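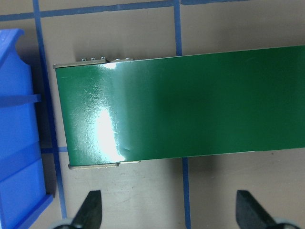
I bought a tin of green gloss in February and I've been arguing about it ever since. My sister-in-law thinks every room should be the colour of porridge. Estate agents think so too, and so does the man at Postlow's who mixed my paint and asked me twice if I'd meant to pick that one. Yes, I had! It's for the hall cupboard, and I'd like to be able to find the hall cupboard.

When did we all get so frightened of colour? My nan's kitchen had yellow doors, a red kettle and lino you could have played draughts on, and she never once worried about what the next people would make of it. Now we decorate for a buyer who hasn't turned up yet. My friend Kanchan has lived in her flat for 9 years and still won't paint the bathroom in case she sells (she isn't selling, she's never even had it valued).

I blame the colour charts a bit. The one I brought home had 277 shades on it and I'd swear half of them were white with a fancy name. You stand there holding these little cards up to the window, your nerve goes, and you come away with something called Oat.

And gloss, apparently, is worse. Gloss shows the marks. Well, so does a family. I'd much prefer a door that gets scuffed and wiped down with a cloth to one of those chalky finishes you can't lean on without leaving a shoulder behind. Gaurav next door did his whole staircase in chalky grey and shouts at the dog if it so much as brushes past.

Paint is cheap, as mistakes go. If I hate the green by summer I'll sand it back and have a go at orange. My sister-in-law has already said she'll come round to stop me.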